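Set Up a Play Kitchen Sorting Table

A big plate, a handful of toy vegetables and a bit of clear table - that's the whole kit, and it has given us more good mornings than any fancy set we own! The idea is simple: the food starts out on the table, and the players move it to the plate one piece at a time, talking about it as they go. Toddlers love the moving part. Older kids love being the cook and bossing everybody around.

I first wrote this up for my friend Yanling Wei, who wanted something her two could do together while she got dinner going, and I've added to it a lot since then.

What you need

One large plate with a raised rim. Plain and bright is best. Ours is turquoise blue and I would happily buy it again, because every color of food shows up on it.

Toy fruits and vegetables in strong, different colors. Start with a lemon, a carrot and an eggplant. Those three feel so different in the hand!

A low table or a tray on the floor.

A kitchen timer (only for the bigger kids, see the end).

Step 1: Clear the table

Take everything off, including the crayons and the cup from breakfast. Wipe it down and let your child help with the cloth. Mine thinks wiping is half the game.

Step 2: Put the plate down first

Set it where your child can reach the far rim without climbing. If it slides around when they bump it, lay a damp dishcloth underneath, folded flat so the plate doesn't rock.

Step 3: Lay out the food

Leave the plate empty and put the pieces around it. I like one piece off by itself and a couple bunched together, so there's an easy one to go for and then a little puzzle. The lemon gets the open space on the left, and the eggplant lies behind the carrot and partly under it, just past the rim on the right.
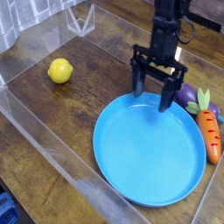
Step 4: Make the first order

Use your best restaurant voice. "One lemon, please!" Then wait. It can take a small child a good long while to look, decide and reach, and it's so tempting to point. Sit on your hands if you have to.

When the lemon lands on the plate, say thank you and order the next thing. For the pair that overlaps, ask for the one underneath. Some kids will slide it out, some will lift the top one away first, and Iñaki Valcárcel's little boy picks up both and hands you the wrong one with a huge grin.

Step 5: Empty the plate and swap jobs

Now the child orders and you serve. Get one wrong on purpose - they will be thrilled to correct you.

Ways to stretch it

Order by color ("something purple"), then by shape ("something long").

Ask for 2 things at once, and then 2 things in a certain order.

Have them close their eyes while you move one piece.

For kids in school, set the timer for 40 seconds and see if they can fill the plate and clear it again before it rings.

Putting it away

We keep the food in a cloth bag, and the plate goes back on the shelf with the bag on top. Whoever was the cook carries it over.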